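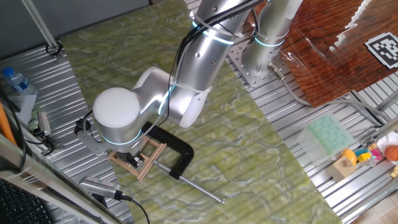
What to expect at a robot lab open day?

Asked in Community Help > Local Events, 31 May 2026

My son's school has signed up 18 kids and a few parents for the open day at the Tultance workshop on Cabrera Street. The flyer says "live arm demonstration, objects from the workbench" and not much else. He is ten. Is it worth the drive (106 miles each way for us), and is there anything for kids to do or do they only stand and watch? Also, how close do they let you get?

3 answers

Oratile Makhubela
Went in December with my two. The demo is one arm at one table and it is slow. If your son expects something like a car factory he will be let down, so tell him in advance. The session we saw was all about picking and placing awkward things. Clamps, thin wooden frames, small toys. A C-clamp is harder than it looks, since the weight is mostly at one end and there is a long screw sticking out of it.

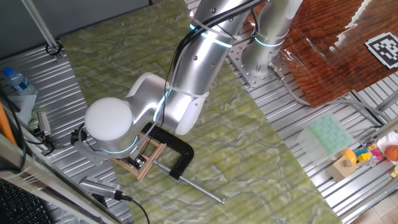
They ran each task several times and some tries failed. The operator talked through what went wrong, and for my older one that was the best part. The younger one was done after 14 minutes and wanted lunch.

You stand behind a tape line. The adults at the back could not see much of the table, so let the kids go in front. Questions are taken at the end. Ask about the lights on the joints, every kid wants to know.

Parking is behind the Zolside building, not on Cabrera. The gate code was 1153 when we went but they may have changed it. Check your confirmation email.

3 people found this helpful

fluvham_dad
It's ok. Bring snacks, there is no cafe. I would not drive 106 miles just for this, but you could do the river museum the same day.

Guest
Do they still make you sign a form at the door? We had to and it held up the whole line.

Reply from Oratile Makhubela
Yes, one per child. The school can print them ahead of time if you ask.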